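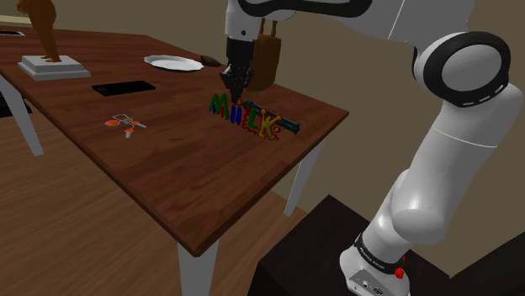
Singers and players wanted for the Vurnex Song Exchange

Banden is looking for 25 musicians to join the next Vurnex Song Exchange, a year-long project that puts folk singers, jazz players and people who fall somewhere between the two in the same room and lets them make new music out of old songs. If you've ever learned a tune from a relative and then wanted to pull it apart and see what else it could do, we'd love to hear from you.

The songs come from the Ilie collection, a set of 310 field recordings made in farm kitchens, at weddings and on at least one very noisy bus. There are lullabies, harvest songs, drinking songs with far too many verses, and a handful of slow laments that stopped us in our tracks the first time we played them. Most have never been performed on a stage. Each group will be given a small bundle to start from, and after that the arranging is up to you.

Who can apply

Anyone aged 18 or over who sings or plays an instrument to a good standard. You don't have to read music and you don't need a degree, an agent or an album to your name. We would be especially glad to hear from accordion players, double bassists, fiddlers and low voices — we had hardly any basses last time and the tenors got very tired! Singers don't need to know the language of the songs. A language coach will be at every rehearsal, and word-for-word translations come with the recordings.

Please apply on your own even if you usually play in a duo or band. We make up the groups ourselves, and you may well end up next to someone whose music sounds nothing like yours.

What you'll be doing

You will work in a group of four or five. There are six rehearsal weekends at the Lendodau arts centre, spread across the year, followed by a recording week and two concerts in June. Weekends start at ten in the morning and finish by five, with a proper hot lunch. Evenings are free, though there is usually a session going on somewhere in the building and you would be very welcome at it.

You need to be able to come to at least five of the weekends, the whole of the recording week and both concerts.

What you'll get

A fee of £600, paid in two halves, plus travel costs and a shared room at Lendodau if you live too far away to go home at night. Single rooms can be arranged for anyone who needs one. We can help with childcare costs too, so do mention it on the form. You keep the rights in your own arrangements, and every player will receive copies of the finished album.

The building has step-free access and a lift to the main studio. The small upstairs practice room is reached by stairs only.

How to apply

Send us two recordings, one of them unaccompanied if you sing. Phone recordings are absolutely fine — we're listening for how you play, so please don't spend money on a studio. Add a page or so about yourself and one song you have carried around for years, with a few words on where you first heard it.

Applications close at midday on the last day of July 2023. Forms are on the Banden website and at the Lendodau front desk, where you can also pick up a large-print copy. Shortlisted applicants will be invited to an informal playing day, with travel paid.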